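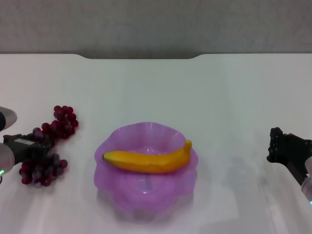 Why Can You See Through Some Things?

Print this page | E-mail this page

Hold your hand up in front of a window. You can see your hand, but you can't see what is behind it. Now look at the window glass. You can see the street or the yard right through it. Why?

It has to do with light. Light comes from the sun or a lamp and travels in straight lines until it meets something. Then it can do 3 things. It can bounce off, it can be soaked up, or it can pass through. Most things do a bit of each.

Clear things

If almost all the light goes straight through, we say the thing is transparent. Clean water in a glass is transparent, and so is plain window glass. You could read a book through it.

In-between things

Some things let light in but mix it up on the way – the light comes out going in lots of directions. These things are translucent. Wax paper and thin colored plastic can be like this. You can tell there is light on the other side, but shapes look soft or blurry.

Solid-looking things

A brick, a door and a cat are all opaque. No light gets through, so they make dark shadows.

Where does the color come from?

White light is a mix of colors. Purple plastic soaks up most of the green and lets red and blue through. When that light lands on something white, you get a patch of purple. Church windows do the same thing on a stone floor.

Try it

You need a flashlight, a sheet of white paper and 10 things from around the house. Make the room dark. Hold each thing between the flashlight and the paper. Is the shadow dark, pale or colored? Sort your things into groups. Some will be hard to place. A paper towel changes when it gets wet, so test it both ways.

Never look at the sun through anything, even dark plastic.

Written by Matúš Bartoš

117 shares | 3 comments

Comments

Mia's mom: We did this with candy wrappers. The red one was the favorite.

Room 4: Is ice transparent or translucent? Ours was cloudy in the middle.

donna_k: Ours too. The cloudy part is tiny air bubbles.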